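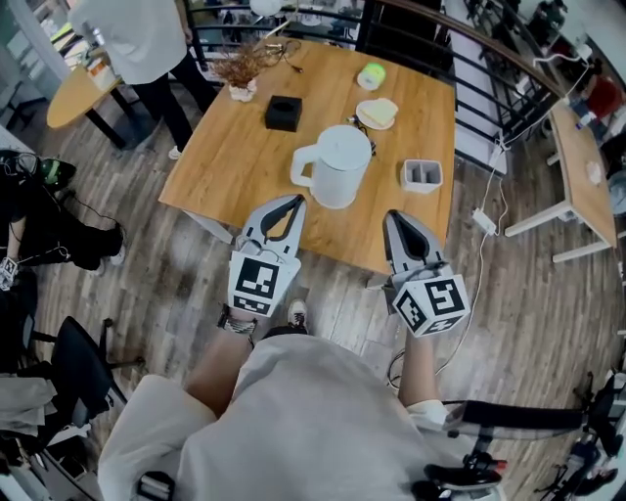

Small tables fill up faster than big ones, at least in our house, and the little square one where we keep the kettle is the worst of the lot! I used to clear it by shuffling everything to one side and back again (my neighbor Fraser Tennant still does, bless him), but these days I take it all off, right down to the tissues and the tape, and wipe the bare top with a damp sponge.

Put the kettle back first, with the handle facing whoever pours most, and keep paper things well away from the spout. Pens and clips can go in a divided tray, the shallow kind, and a saucer or an old plate makes a perfectly good home for the sponge. Cords I loop up loosely and tie with a bit of string — 3 minutes, and it lasts me until November.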